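The Belt Comes First

Jytte Thygesen has a drawer she doesn't like to open in front of company. It holds 14 holsters, most of them good, two of them expensive, and one of them shaped for a pistol she sold before she had broken it in. Every serious handgun shooter I know has the same drawer. They will show you their safe before they show you the drawer.

What Jytte does not have in the drawer is a belt, and that's because for the first 7 years she shot matches she only ever owned one. It came with a pair of trousers. It was brown, it had a buckle in the shape of a horseshoe, and it held up a kilo of loaded pistol about as well as a shoelace holds up a piano.

"I'd draw and the whole lot would come with it," she says. "Holster, belt, half my shirt. Then I'd go home and order another holster."

I'd laugh harder if I hadn't done it myself. A new holster arrives in a box and has screws you can fiddle with. A belt is a strap. It is hard to get excited about a strap, and harder to tell your spouse that you've spent 200 dollars on one, which is how so many of us end up with very clever moulded plastic hanging off something from the menswear clearance rack.

The people who make belts are understandably sour about this. Vibeke Ketilsson has been stitching them for a small outfit called Vornska long enough to have opinions on cattle. Her shop turns out a two-layer leather belt with a stiff liner between the layers, and she'll hand you one and invite you to fold it across its width. You can't. You can bend it around a waist quite happily, and after a few weeks it takes on the curve of its owner, flattering or otherwise.

That crosswise stiffness is the part that matters. A soft belt lets the holster tip outward at the top, so the grip wanders away from the body and is never in quite the same place twice. Shooters blame the holster's angle and go at it with a hex key. Vibeke has seen people re-cant a perfectly sound holster 3 times in an afternoon when all it wanted was something solid to sit on.

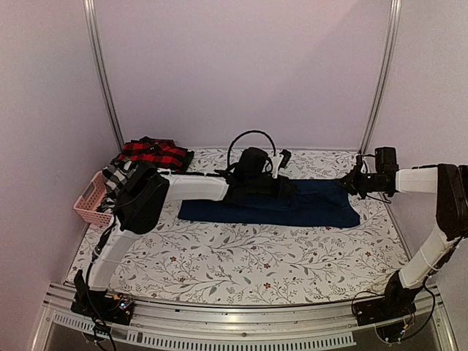

Navy on a floral cloth. Clothing deserves a thought before the belt goes on.

Sizing is the other place where grown adults come undone. Trouser sizes are a polite fiction agreed on between manufacturers and customers, and a belt maker can't work with fiction. Take the belt you're wearing now and measure from where the buckle meets the leather to the hole you use. Don't suck anything in. If you plan to carry inside the waistband, measure with the holster in place, because it takes up room that your lunch was counting on.

Then there's the two-belt system, beloved of competition shooters and baffling to their families. A thin inner belt goes through the loops with the fuzzy side of the hook-and-loop facing out, and a rigid outer belt, carrying holster and magazine pouches, presses onto it. I tried the Camine set for a season. It doesn't budge. It also makes a noise coming off that will silence a clubhouse, and it collects dog hair like a museum.

The Odden is nylon, with a ratchet in place of holes, and I was ready to dislike it on principle. I've worn it most days since September. The ratchet moves in small steps, so there's a setting for before supper and another for after, and the tail tucks out of the way. My one complaint is the release tab, which is tiny and no friend of cold fingers.

Leather people tend to end up with something like the Blöndal, a plain black strap you could wear to a funeral. It was stiff as a plank when it arrived, and I spent the first week sitting down like a man with a secret. It has since relented.

Whichever way you go, check that your holster's loops or clips match the belt's width. A narrow belt in wide loops will slop up and down all day, and you'll be back to blaming the holster. Check your trouser loops as well. Mine didn't fit the Camine, and I found that out in a parking lot, late, with my squad already called to the line.

Jytte bought a proper belt in the end, one of Vibeke's. Her draw settled down within a couple of practice sessions. She has since ordered another holster to go with it.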